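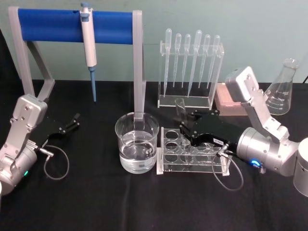

Iwona Górecki 认为移液器挂着过夜之前一定要把量程拧回最大值，弹簧放松了才能保持线性，她在邮件里写得很肯定，还说我上次那篇里漏了这一条。

我查了手边那份说明书，原文只说“长期存放时建议调至最大量程”，没有给出“长期”的定义。过夜算不算长期，各家写法不同。先照她说的做，反正多转几圈的事。等下一轮称重数据出来再看有没有差别，我估计看不出来，一夜的松弛量比我手上的误差小得多。

2024年5月21日，Tratalside，二楼小间。室温21度，湿度没有记，湿度计的电池还没换。

上午主要在整理台面上的液体转移这一块。移液器架、烧杯、试管架、放滴管的架子，四样东西的相互位置上个月已经改过一次，四月的布局是把烧杯放在最里面，理由是不容易碰翻。用了一段时间以后发现取水时手臂要从架子上方越过去，袖口容易刮到挂着的吸头，于是又改回来：烧杯在前，架子在后。

移液器架的横杆是蓝色圆柱，单道移液器竖直挂着，吸头朝下。这种挂法的好处是残液不会倒流进活塞腔，前提是挂上去之前吸头已经排空。严格讲，吸头用完就应该退掉，空着挂。我自己经常不退，因为下一步还用同一种液体。纯水可以这样干，缓冲液就不行，盐会在吸头口结晶，下一次吸液的头一下偏差很大。今天只用水，所以没有换。记在这里，免得以后翻到数据时怀疑自己。

吸头下端到台面的距离也值得记一笔。原来的高度偏低，挂上长吸头以后离台面很近，下面放不进任何东西。架子本身不能调高，只能换短一点的吸头或者在脚下垫板。垫板试过，架子会晃，撤掉了。现在的做法是下面什么都不放，烧杯靠横杆的一侧让开，取水的时候把移液器从架子上拿下来再操作，不在架子上直接吸。

烧杯里的水不装满。液面太高，吸头容易插得过深，外壁挂水，带进试管里的量就不对。插入深度我一般控制在液面下几毫米，吸完停一秒，贴着杯壁慢慢提出来。停的那一秒比很多人以为的重要，尤其是大体积。Czesław Gajewski 以前在旁边看我操作，嫌慢，自己做了一遍，数据散得厉害，后来也停了。

水是早上从纯水机接的，在室内放到和室温一致才用。刚接出来的水偏凉，空气垫的体积会受影响，头几次吸液系统性偏差，称重时看得出来。这一点在 Merrick 天平的校准表格里有一栏专门填水温，我前几回图省事直接抄室温，这次量了，两者一致，那一栏总算填得问心无愧。

称重一共做了9次，空称皿去皮，加一次水读一次数。读数等稳定标志出现再记，不抢。第二次读数明显偏低，回想起来是吸的时候按钮回弹太快，液柱里大概进了一点气。按规矩不剔除，原样写进表里，备注栏写“操作”。其余的都在允许范围内，均值略低于标称值，方向和上一次一样。连续两次同方向，按惯例应该考虑密封圈。

密封圈的事要写细一点。移液器尾号782，去年换过一次密封圈，用的是 Puvetti 的配件，不是原厂件，尺寸对得上，硬度似乎稍大。换完以后按压的阻力变大，手感发涩，涂了硅脂才好一些。硅脂涂得太多也会出问题，多余的会顺着活塞往下走，污染吸头座。我当时用棉签擦掉一圈，可能擦得不干净。今天拆开吸头座看了一眼，没有发现油迹，锥面有一道很浅的划痕，不知道是什么时候留下的。划痕如果贯通锥面的上下缘，就会漏气；这一道是横着的，暂时不管。

检漏用的是最简单的办法：吸满，竖直悬停，看吸头口有没有液滴形成。悬停的时间够长，没有滴。这个办法只能查出明显的泄漏，微漏要靠称重或者压力计。压力计要去楼下借，要填单子，下次再说。

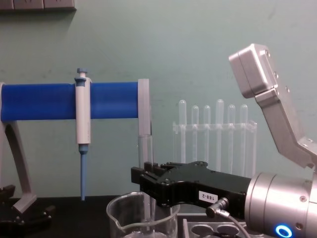

接着说试管。玻璃试管要竖着放进架子才算到位，插到底，管口不能高低差太多，否则用同一个手势逐支加液时，吸头进入管口的深度会变，贴壁的位置也跟着变。亚克力架的孔比管子外径大一点，管子会略微歪斜，靠手扶正。塑料架便宜、透光、看液面方便，缺点是怕酒精。擦过几次酒精以后孔边会出细小的裂纹，先从孔与孔之间最窄的地方开始。现在规定只用中性洗涤剂和水擦，擦完倒扣晾干。

透明的管子放在透明的架子里，背后再是浅色的墙，看液面其实很费眼。我试过在后面立一张黑卡纸，弯月面立刻清楚了，但是卡纸挡住后排，手伸过去会碰倒。折中的办法是读数的时候把管子取出来举到深色背景前，读完放回。多一道动作，也多一次碰倒的机会，所以拿管子的手不能同时拿移液器。这条写进了操作卡。

Jeanine Maes 提过给管子编号的问题。她主张写在管壁上部，我主张写在白色贴纸上，贴在管口下面。写在管壁上，记号笔一遇酒精就没了；贴纸的问题是加热以后翘边，而且贴上去之后管子外径变大，插不进孔。最后两个人各让一步，用蜡笔写。蜡笔字丑，但是擦不掉，清洗的时候要用热水。今天的管子没有编号，只装水，按位置从左到右记。

滴管那边也做了整理。一次性塑料滴管，球头朝上立着放，管身细长的部分朝下。以前是横躺在抽屉里，随手抓一支，常常抓到球头被压扁的，回弹不好，吸的量不一样。立着放以后压扁的情况没有了，代价是占台面，还会落灰。滴管本来不作定量用，只拿来补液到刻度附近和吸掉多余的水，灰的问题比量的问题大。晚上收工前用一个倒扣的塑料盒盖住。盒子是 Prerken 寄配件时的内包装，大小刚好。

滴管里混有不同规格的，个别球头稍大，挤一下出来的体积也大。补液时拿错会一下子加过头，试过一次，整管重做。要么分开放，要么干脆只订一种。已经给 Prerken 发了邮件，问最小起订量，对方还没回。上次的报价单里最小一档是大约300支，小间用量不大，要用很久，塑料放久了会发黏。Celina Laskowska 那边也在用同样的滴管，可以合订，明天问她。

下午顺手把操作顺序重新排了一遍，抄在下面，供自己核对：

先看室温和水温，两者一致再开始。
移液器从架上取下，调量程。调的时候从大往小转，过了就退回去再转，避免螺纹间隙。
装吸头，轻压到位，不要砸。
预润洗，吸排同一体积，排回废液杯。
吸液，停一秒，贴壁提出。
加入试管，吸头贴内壁，按到第一档，停，再按到第二档，沿壁抽出后松手。
挂回横杆，吸头朝下，量程拧到最大。
称重或目视液面，写表。

量程从大往小转这一条，Suleiman Balogun 有不同意见，他习惯从小往大再多转一点退回来，说结果一样。从机械上讲终了方向是相同的，确实一样，区别只在起点。操作卡上写一种就够了，两种都写会有人混着用。按他的做法要多解释一句，所以保留原来的写法。他没有再坚持。

润洗那一条原来没有写，上一版的卡片漏掉了。漏掉的后果是头一管总比后面的少，差值很小但是稳定，画在图上是一个台阶。找了两天原因，先怀疑天平预热，又怀疑静电，还把称皿换成金属的，最后是翻旧记录才发现四月以前的版本里有润洗，改版时删掉了。删掉它的人是我，改版记录上有签名。

傍晚擦台面。台面是深色的，水渍干了以后有白印，纯水也会留，估计是台面上原有的东西被溶出来再析出。擦的方向从里往外，架子的脚先抬起来，脚底那一圈最容易积水。移液器架的脚垫缺了一块，放平以后有轻微的摇动，垫了一小片硅胶，不晃了。硅胶片是从旧瓶塞上切下来的，厚度凑巧合适，边缘切得不齐。

待办：湿度计电池；密封圈问原厂件的价格；借压力计；滴管的规格；把表格里水温那一栏往前挪，现在排在最后，总有人忘填。量程拧到最大挂一夜，明早开工前先称一组，和今天的9次放在同一张图上，回信给 Iwona 的时候附过去。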